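Sofa Surfaces, a data card

Maintained by Lucienne Marty for the Bainbridge household clutter project
Release 2, April

What this is

A set of 536 notes on things left on sofas. Each note records what was on the seat, where on the seat it was, and whether the person who lived there could say what it was doing there. That last column is mostly blank.

The notes come out of a longer project on how people tidy. We began with kitchen counters, which everyone already has opinions about, and moved on to entry tables, which turned out to be keys. Sofas were meant to be a short side job. They have now outlived the main one.

What is in a note

object: plain name, lower case, singular. "sock" even when there are two; the second one gets its own note.
fabric_state: folded, crumpled, draped, or balled. See the quarrel under Labels.
seat_zone: front edge, middle, back corner, arm, or gap. "Gap" is the space between cushions and is only filled in when somebody was willing to put a hand down it.
on_top_of: what the object rests on, if not the sofa itself.
resident_says: free text, spelling left as given.
moved_to: where it went when the seat was cleared. "Other end of sofa" is a valid value and a popular one.

Missing values are written as a dash. A blank means we forgot.

How the notes were made

Visits were in the late afternoon, before supper, when a living room is at its most truthful. Residents were asked not to tidy first. Most tidied first. For those homes we came back another time without saying when, with permission, and 136 of the notes are from these second visits. They are longer and have more crumbs in them.

The note taker stood at the front of the sofa and worked left to right. Sectionals were a problem, having more than one front. The rule we settled on in the Bundo office is that the side facing the most other seating is the front, and in a room with nothing else to sit on you pick one and stick with it.

Labels, and the folded question

Folded means that someone made at least one fold on purpose. Crumpled means nobody did. Between these two lies most of the cloth in the country. Release 1 allowed only one value per object, so a towel that had been folded, sat on and then slept on by a dog had to be called one thing or the other, and two people in the same room would call it differently and stop speaking until lunch.

Release 2 allows both values, separated by a slash. Put the stronger one first. If you can't tell which is stronger, it's crumpled.

Stacks are noted from the top down. Something hard lying on something soft gets its own note with on_top_of filled in, and the soft thing gets one too. Don't write "pile."
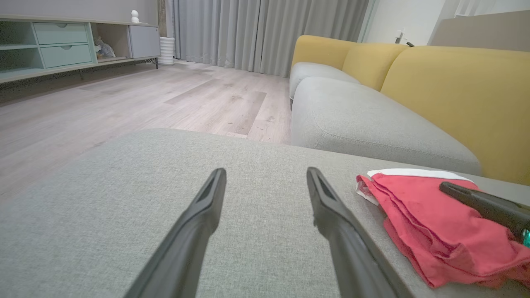 Fadano wrote back that folded/crumpled was a cop-out and that his mother would have had one word for all of it, and it wasn't either of ours. He also asked for a value for cloth that is clean but has given up, which he says covers his own sofa from one end to the other. We have opened a request for this. The working name is "resigned."

Color words

Use the everyday word. Red, gray, mustard. Faded red is still red, with "faded" in the remarks if you feel strongly. Gray sofas that look a little green in soft light are gray. We lost a whole evening on this in release 1 and would like it back.

Seat cushions and back cushions are noted separately, even when they match. Throw pillows are objects, not cushions. A throw pillow that the resident insists is part of the sofa is still an object, but be polite.

Known problems

Remote controls are overcounted. They get moved during the visit, by the resident, out of habit, and then get noted twice.
The gap zone is undercounted, for reasons already given.
Blankets with a person under them were skipped.
The file named plurkton_old has the left and right arms swapped throughout. It's kept so that earlier results can be rerun. Use plurkton_new.
There are no futons.

Use

Fine for teaching, for tidying studies, and for settling arguments at home, though it has never been known to settle one. Please don't use it to rank households. Someone tried this with release 1 and the lowest-ranked household was mine.

Corrections go to Lucienne Marty at the Bundo office. Include the note number and the object name. If the correction concerns folding, allow extra time for a reply.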